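Finished my second western of the month last night and I have things to say, so settle in, this may take a few posts.

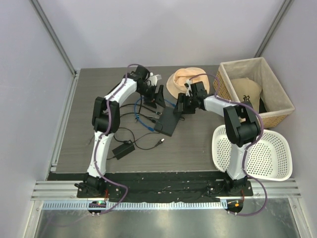
Do you have to read the Rivgate books in order?

Start with whichever one you can find. Each book has its own sheriff and its own trouble, and the town is the only thing that carries over. I began with book 4 and never felt lost.

The one I just closed is The Well at Sasach, by Angharad Gough. A widow inherits a dry ranch and a feud over water that goes back to her father-in-law's day, and for the longest time she just watches people and keeps her mouth shut. I loved her for it.

Fair warning, it's slow! The first gunshot comes in chapter 18, and by then I'd grown so fond of everybody at the trading post that I had to put the book down and go make toast.

My favorite is old Cabrera, who mends saddles and gets maybe a dozen lines in the whole thing. There's a bit where he counts out coins for a mule he doesn't even like – I read it out loud to my sister over the phone and she ordered a copy before we hung up.

The ending I'm less sure of. The judge rides in awfully late and fixes an awful lot. If you've read it, tell me whether that bothered you too (no spoilers for the others, please, they're waiting on her porch table).

Next up is her short story collection, Femitz Crossing. The library has me in line for it, so if anyone has a spare paperback they'd trade for two Rivgates in decent shape, I can mail them out Saturday.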